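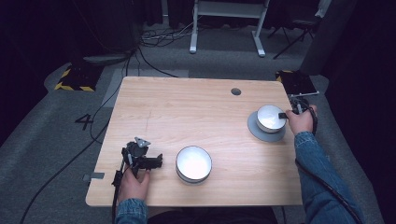

How soon do new shroud lanyards need taking up again after a ship goes to sea?
After the first 400 miles, and then again whenever she's had a proper blow on one tack for more than a day.

February, rigging notebook
4 min read

Writing this up before I forget it, as the Luslow sails from Filbridge on the evening tide and everyone will want to know what we did to her starboard side. She came back from the last training voyage with the main shrouds hanging slack as washing lines, and the mate had (quite rightly!) been grumbling about it since the second port. We've turned in all the starboard lanyards again with the new tarred hemp from Frimpong, 40 metres to the coil, which is lovely stuff but sheds on your jumper something awful.

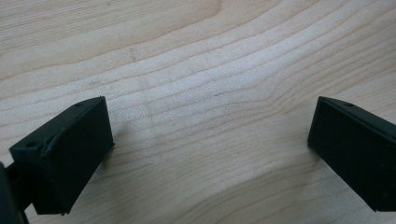

The bit I kept getting wrong was the seizing above the deadeye. If you put the turns on evenly but don't bring the two parts of the shroud together first, the strands get squeezed hard at the throat and wander off below it. Look at the wood grain, where the lines bunch up tight in the middle and then fan out again lower down – my first go had much that shape, and it's fine in timber and no good at all in a shroud. Cut it off, clamped the two parts, started over. Second one is much better, third one I'd show to anybody.

Load test on the bench: took the sample lanyard up to 2,000 kg and held it over lunch. It stretched 83 mm and I lost 12 of those back when we let it off, so the rest is the rope bedding in. Want to repeat that with a piece that's been soaked overnight in salt water. Bucket is by the back door, please don't tip it out.

We use cookies to remember your settings. Accept / Manage
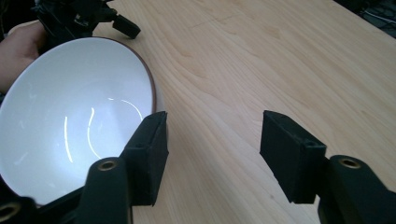

Tumelo Steyn

Port side next, once she's home. I'd like to try the Vosmont tar mix on two of the lanyards and leave the others as they are, so we can compare them after a full passage with the same weather on both. The bosun thinks it'll go sticky in the heat down the coast and she may well be right. I've asked her to press a thumb on each one every morning at eight and write down what she finds, smudges and all.

Still to sort: the spare deadeyes (two have shakes running right through the lower hole, so not going aloft or anywhere else), more marline, and whoever has the big fid, I need it back.

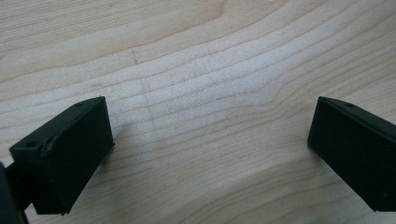 Black gripper fingers, open over pale wood.

Went down at four to see the stay tackles cast off. Starboard side looks straight and tight from the quay, and the ratlines finally sit level – the cadets will be up them before the breakwater.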